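Comparing two finger types on a two-arm setup
Posted by Ilona Bíró, 2025-06-16
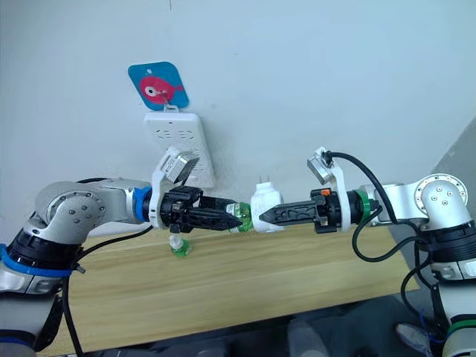
Before you order a full set of fingers, test two kinds on the same job. I compared the plain tapered finger from Balogh with the Kerari finger, which has cut-outs along its length. Mount one kind on each arm so both work on the same parts under the same light. For the job, pick two pieces that have to meet in the air. I used a ribbed green bottle neck and a white piece with two metal prongs on top. The plain finger goes on the left, with its tip against the green piece, and the cut-out finger on the right holds the white one.

What you need
Two arms with matching parallel grippers
One finger set of each kind
A light-colored table
A log sheet

Steps
1. Bolt on the fingers and close each gripper fully. Set that as zero.
2. Check the camera cables. Move each wrist to both ends of its range and make sure the loop never pulls tight.
3. Set the closing force to the lowest value that holds the part. Write it down.
4. Bring the parts together at slow speed, hold for 2 seconds, then back off.
5. Run 30 trials. Mark each one as held, slipped or dropped.
6. Swap the fingers left to right, zero again and repeat.

Do not skip the swap. In January Géza Medve ran 500 trials without it, and we could not tell the finger from the arm in the results.

If the white piece turns in the grip, move the grasp point closer to the base of the finger before you raise the force. Re-zero after any change, even a small one.

The log sheet template is on the Downloads page under Bostel, item 1510.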